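Werska releases new version of its grasp planning software for shops

Software company Werska has released a new version of Rasex, its planning software for robot arms that put products on shelves. The main change is in how the program handles soft packages, such as bags of chips, rice and pet food.

In the earlier version, Rasex made one grasp plan from the first camera view and followed it until the end. This worked well for boxes and cans. A bag is more difficult, because its shape changes when something presses on it, and the plan can be wrong before the fingers are closed.

The new version makes the plan again during the movement. Every 80 milliseconds the software compares the shape it sees with the shape it expected. If the difference is too big, it chooses another place on the package and sends a corrected path to the controller. The arm does not need to stop for this.

"We had a good planner for hard things, and we used it too long for soft things," said Erdal Aydoğan, who leads the planning team at Werska. "Shiny plastic was the biggest problem for us. The camera sees a bright spot and the old software thought there was a hole in the bag."

The team trained the new grasp model with 591 recordings of people handling products. They were made with hand-held grippers that carry a camera, so the recordings show a package from the same side as the robot will see it later. The greater part comes from store aisles and only a small part from the laboratory, where the light is more even.

A gloved hand holds a green bag of Lay's near its top, with store shelving and ceiling lights in the background.

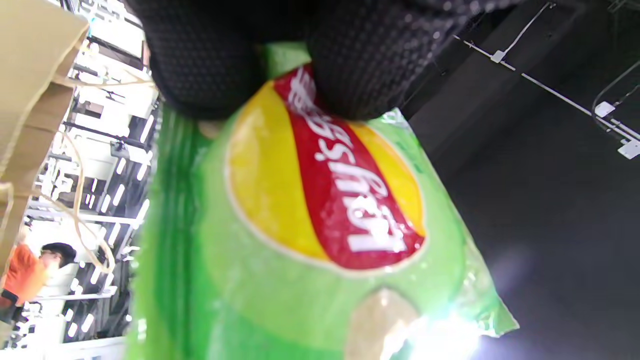

Availability and price

Rasex is available now for customers who have a service contract. The update costs nothing for them. New customers pay $1,000 per arm for one year, and the simulation tool Vusa is included in this price.

The first user is the grocery chain El-Sayed, which will run the software in 4 stores from February. According to Werska, the arms there will work only at night in the beginning. Support for net bags, for example for onions and oranges, is planned for a later version.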